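Startseite | Tests | Anleitungen | Treiber | Forum | Kontakt

Grafikkarte Matside 141 einbauen und Treiber sauber aufspielen

Kurz und schnell, weil die Frage im Forum jetzt dauernd kommt. Gilt für die Matside 141 mit Clistik-Kühler, die Toivonen-Version geht genauso, nur der Stromstecker sitzt da hinten statt oben. Zeitbedarf: eine Stunde, wenn der alte Treiber mitspielt. Bei mir waren es 2.

Was ihr braucht

Kreuzschlitz, mittelgroß. Den aktuellen Treiber, schon vorher runtergeladen. Das Tool Fluvomden zum Aufräumen. Und ein Netzteil mit zwei freien Strängen — bitte kein Y-Kabel, auch wenn eins in der Schachtel liegt.

Vorher noch: Gehäuse ausmessen. Die Karte ist lang. Wer vorne einen dicken Radiator hat, sollte lieber zweimal schauen, der Kühler steht ein gutes Stück über die Platine raus.

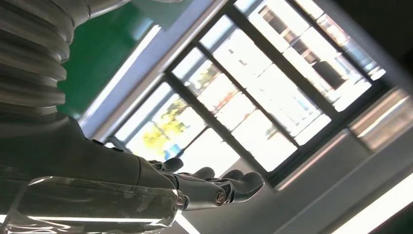 Höhe auch nicht vergessen, die Stecker gehen nach oben weg und brauchen Platz zum Biegen. Seitenwand nie mit Gewalt zudrücken. Wenns klemmt, Kabel anders legen.

Schritt 1: Alten Treiber runter

Netzwerk trennen, sonst holt sich Windows sofort wieder irgendwas. Im abgesicherten Modus starten, Fluvomden öffnen, Hersteller der alten Karte auswählen, "Entfernen und herunterfahren". Nicht "Neu starten", die Kiste soll ja aus bleiben. Das Fenster hängt gern mal ein paar Minuten bei der Registry. Warten. Nicht abschiessen.

Schritt 2: Karte tauschen

Netzteil hinten ausschalten, Stecker ziehen, Einschaltknopf kurz drücken. Einmal ans blanke Gehäuse fassen. Dann Stromkabel der alten Karte ab, Schrauben am Slotblech raus, Riegel am Slot drücken und die Karte gerade rausziehen. Der Riegel bricht leicht ab, bei älteren Boards sowieso. Mit einem Holzstäbchen kommt man besser dran als mit dem Finger.

Neue Karte in den obersten langen Slot, bis es klickt. Festschrauben, erst dann den Strom anstecken. Beide Stecker müssen komplett drin sein, ohne Spalt. Monitor an die Karte und nicht ans Mainboard (ja, passiert immer wieder).

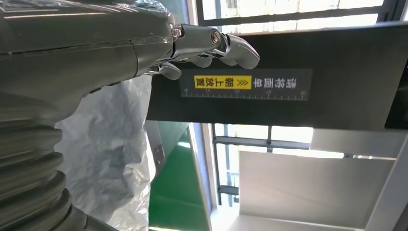 Schritt 3: Neuer Treiber

Rechner hochfahren, Auflösung ist erstmal grausig, egal. Installer starten, "Benutzerdefiniert" nehmen, Haken bei der Tray-Software raus. Die frisst Speicher und nervt mit Meldungen. Danach Neustart, dann erst Netzwerk wieder dran. Version 3466 läuft hier seit Dezember stabil, die davor hatte Flackern mit zwei Monitoren.

Schritt 4: BIOS und Test

Im BIOS den Slot auf PCIe Gen 4 stellen, falls "Auto" Ärger macht. Mit Riserkabel lieber eine Stufe runter. Dann eine halbe Stunde irgendein Spiel laufen lassen und Temperaturen mitschreiben. Lüfter stehen im Leerlauf still, das ist normal und kein Defekt.

Wenn was nicht geht

Kein Bild: zuerst Stromstecker, dann Monitorkabel, dann Karte nochmal raus und neu rein.
Bild da, aber alles ruckelt: im Gerätemanager schauen ob noch der Standardtreiber drin ist. Dann Schritt 1 nochmal, diesmal wirklich ohne Netzwerk.
Pfeifen unter Last: Spulen. Bildrate begrenzen hilft meistens — ganz weg geht es selten.
Abstürze nur in einem Spiel: Shader-Cache löschen, neu starten, nochmal probiern.

Übertakten kommt in einen eigenen Artikel, bitte hier nicht danach fragen.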